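Pichon hand cream: new tube, same formula

Our Pichon hand cream moves to a new tube in March. The formula has not changed. It is still made with shea butter, glycerin and oat extract, has no added fragrance, and leaves a light film that most people find gone within a few minutes. The old jar will stay on the shelf at the Hilstead shop until stock runs out, and we have 300 left.

The tube holds 2 ounces and fits in a coat pocket. Use a pea-sized amount on clean hands, working it into the knuckles and around the nails. At night you can use more and put cotton gloves on over it. Once opened, use it within 6 months. If your skin is cracked or bleeding, let it heal before you use this or any other cream.

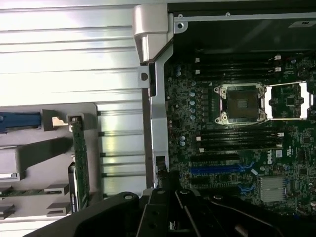
Inside the open case, with the ribbed metal panel at left.

The Skakel lip balm is also back after the winter gap. We made 900 sticks in the first batch and sent half of them to Ulthorpe, so both shops should have it by the time you read this. The beeswax now comes from a different supplier and is a little darker in color. It sets slightly firmer than last year's, so warm it against your lip for a second before you spread it.

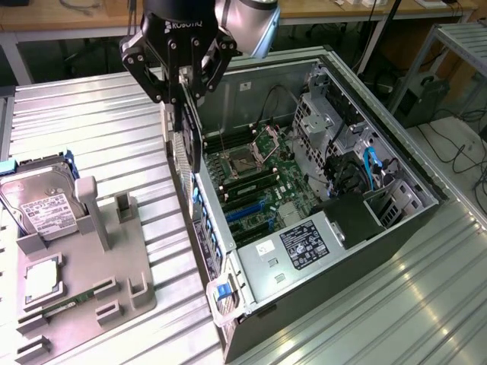

Sibel Bayram writes that she prefers the jar, as she can never get the last of the cream out of a tube, and asks if we would sell refills. We don't have refills planned for this year. The new tube can be cut open near the crimp, and what is left inside will last a few more days if you fold the end over and clip it.

Questions or orders: reply to this newsletter or ask at either shop. © Hilstead Skin Care. All rights reserved. Back to top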